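4. Recording a task by hand

Zinden, shape board set-up. Questions to Chantelle Nel at Simstead.

4.1 Lay the green board flat, within reach of the arm. Put one block down beside it and leave clear space on all sides.

4.2 Move the lead arm slowly to its rest position. The working arm follows it.

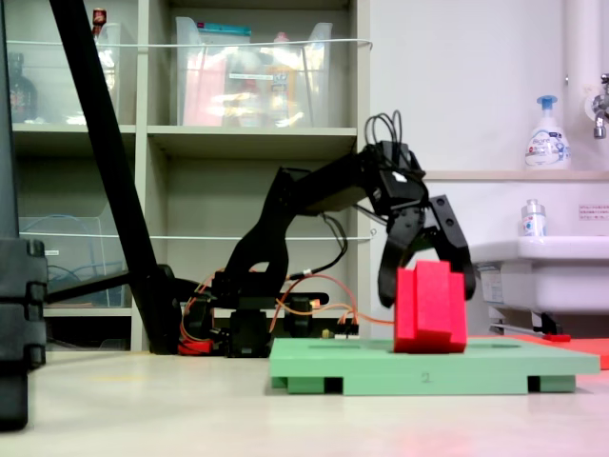

The lead arm should feel light in the hand. If it drags, stop and check the cables at the wrist before you go on.

4.3 Press Record. Close the gripper on the block, lift it clear of the board and bring it over the matching hole at an even speed.
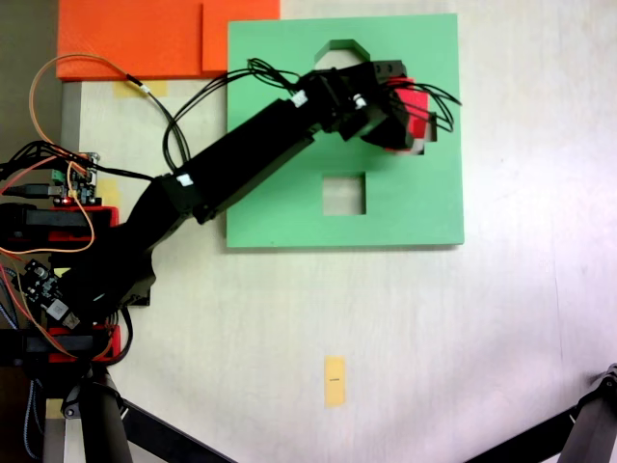
How many recordings does each block need?
Sixteen good ones are enough for a first training run. Delete any in which the block was dropped.

4.4 Lower the block, open the gripper and wait two seconds. Press Stop.

CAUTION: Keep your free hand away from the working arm while Record is lit.

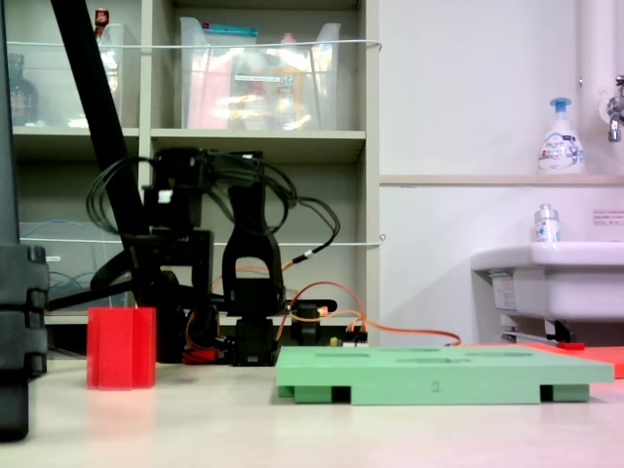

4.5 Change the starting place

Move the block to a new spot after each recording, and turn it a little – the arm learns poorly from a block that always starts in the same place. Leave the board where it is.
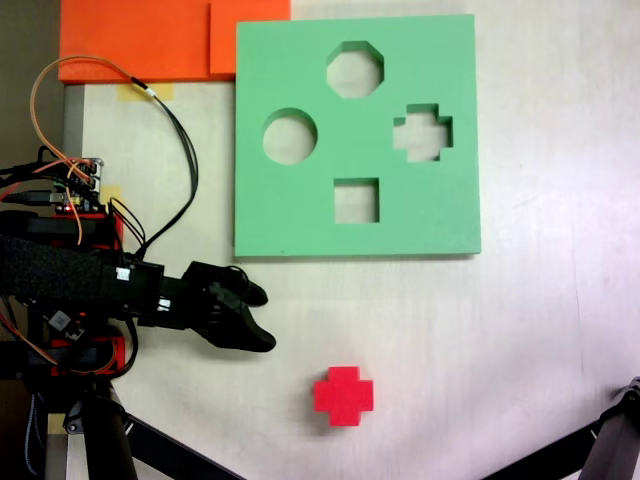 Save the set under the name of the block and the month, for example cross-september. A set can hold up to 500 recordings. Back it up before you switch off the arm.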